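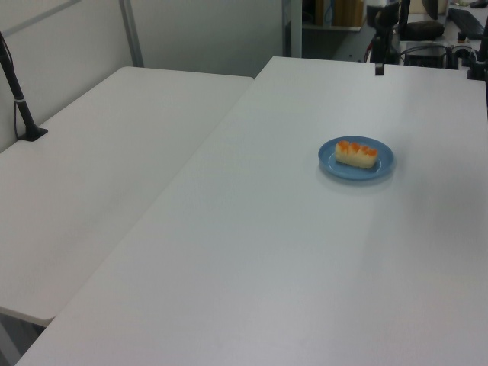

FOR IMMEDIATE RELEASE

Stondska Road Weather Desk Expands Overnight Snow and Ice Alerts Ahead of February Cold Snaps

New text service covers side streets, hill routes and bus stops. Sign-up open now.

STONDSKA - The Stondska Road Weather Desk is turning on street-level overnight alerts for the whole town, starting this February. Free to residents. Text or email, your pick. Alerts go out by 4:30 a.m. on any morning when snow, freezing rain or black ice is expected before the first school buses roll.

Until now the desk put out one forecast for the whole town, once in the evening. One number for snow, one for the low. That worked fine when the weather was the same from the river flats up to Makris Hill. It usually isn't. The flats get rain, the hill gets slush, and the Wonen neighborhood on the back side of the ridge gets real snow that sticks. People in Wonen have been telling us this for years and they're right.

The new system splits the town into separate alert areas. You pick the ones you care about. Live on the flats but drive your kids up the hill? Pick both.

"A town-wide forecast of one to three inches didn't help anybody who lives at the top of Makris Hill," said Purificación Robles, who runs the desk. "They'd get the three, everybody downtown would get wet sidewalks, and then we'd get the phone calls. We want to tell people what's happening on their street, early enough that they can do something about it."

What the alerts cover

Snow that's expected to stick to pavement. Freezing rain and freezing drizzle. Black ice after a wet evening and a clear night. Wind chill low enough to matter at a bus stop. Blowing snow on the open stretch between Wonen and the Sunen exit, where visibility can go bad in a hurry.

Alerts do not cover plain rain, fog or summer storms. Those stay in the regular daily forecast, same place as always on the town web page. Fog may get added later, no date on that.

How it works

The forecast team looks at the overnight numbers starting at 1 a.m. Road sensors report pavement temperature, which can be a good bit different from the air temperature on your porch. A wet road under a clear sky can freeze while the thermometer still says it's above freezing. The sensors catch that, mostly. Where there's no sensor the team uses the nearest one plus what the plow crews are reporting by radio.

If conditions meet the alert level for an area, a message goes out to everyone signed up for it. If they don't, no message. The desk won't be sending "all clear" texts every morning, people asked us not to and we agree.

Messages are short. Area name, what's expected, when it starts, when it should ease up. A typical one would read: WONEN. Snow 3 a.m. to 8 a.m. Roads slick by 5. Improving after 9.

A second message goes out only if something changes in a big way. Snow turning to freezing rain would count. An extra half inch would not.

Trial results

The service ran as a trial in Wonen and the upper part of Makris Hill earlier this winter. 2,325 people signed up, more than the desk expected for an area that size. Two ice mornings during the trial came in with almost no snow at all, just a thin glaze, and those were the alerts people wrote in about most. A number of them said they'd have walked out the door in regular shoes.

Of those who answered the follow-up survey, 95 percent said they wanted the alerts to keep going. The main complaint was timing. Trial messages went out at 5:30 a.m. and that was too late for hospital workers, bakery staff and anybody catching the early train. So it's 4:30 now. Anyone who doesn't want their phone buzzing at that hour can set a later delivery time when they sign up - anything up to 7 a.m.

The other complaint was about one miss. Snow was forecast for Wonen, an alert went out, and the whole thing slid south and dropped on Sunen instead. Wonen got flurries and a dry road.

"We blew that one," Robles said. "The track shifted after midnight and we didn't catch it in time. It's going to happen again some morning, that's weather. What we can do is send a correction fast, and in the trial we didn't have a way to do that. Now we do."

Corrections will be marked with the word UPDATE at the front of the message.

Plowing and salting

The alert areas match the plow routes, so the same message that tells you about snow also matches up with the crew that will be clearing it. Main roads and hill routes get treated first, then bus routes, then side streets. No change there. Residents on side streets should expect a wait during heavier snow and should not read an alert as a promise that the plow is on it's way.

Salt supply is in good shape. The town yard has 2,782 tons on hand going into February, and another delivery is on order if the month turns out rough. Crews will go on using brine on the hill routes before a storm when the pavement is dry enough to hold it. Brine doesn't work well if rain comes first, so on those nights you'll see the trucks out later than usual. Please give them room. Do not pass a plow on Makris Hill, there is not enough road to do it safely.

Parking rules also stay the same. When a snow alert is active, no parking on the even side of marked snow routes until the street has been plowed curb to curb. Signs are up. Cars left on the marked side may be towed to the Sunen lot.

Schools and transit

School delays and closings are still decided by the school district and are announced through the district's own phone line. A weather alert from the desk does not mean school is closed or late. The district gets the same forecast at the same time and makes its own call.

Bus riders - the hill bus may run the lower route when Makris Hill is icy. When that happens the upper stops are skipped and riders should go to the stop at the bottom of the hill. The alert will say LOWER ROUTE if the bus company has made that decision by 4:30 a.m. If they decide after that, check the sign at the stop or call the bus line.

How to sign up

Online through the town web page, under Weather and Roads. By phone, 8 a.m. to 4 p.m. on business days. In person at the front counter of the town hall, bring your phone and staff will set it up with you. Takes a couple minutes.

You'll be asked for a phone number or email address, the areas you want, and your delivery time. Nothing else. The list is used for weather alerts only and isn't shared.

People who took part in the trial do not need to sign up again. Their areas carry over. Their delivery time will move to 4:30 a.m. automaticaly unless they change it, so if you liked 5:30, go in and set it back.

Landline households can ask for a recorded voice call. Voice calls start at 6 a.m., no earlier.

Cold weather reminders from the desk

Clear the snow off the whole car, roof too. Keep the storm drain in front of your house open if you can do it safely, slush that can't drain turns into a sheet of ice overnight. Check on neighbors who don't get out much. If you see a road sensor that's been hit or knocked over (gray post, yellow cap) please call it in, don't try to stand it back up.

Residents can also send in snow measurements. Measure on a flat surface away from the house and away from drifts, to the nearest half inch, and send it through the same web page with your street name and the time. Reports from the back side of the ridge are especialy useful, coverage is thin out there.

About the Stondska Road Weather Desk

The desk puts out daily forecasts, winter road alerts and plow route information for Stondska and the roads leading to Sunen. Forecasts are posted every afternoon and updated overnight in winter.

Media contact

Purificación Robles
Stondska Road Weather Desk
Town Hall, front counter
Interviews by phone after 10 a.m., please. Mornings with an active alert, after noon.

###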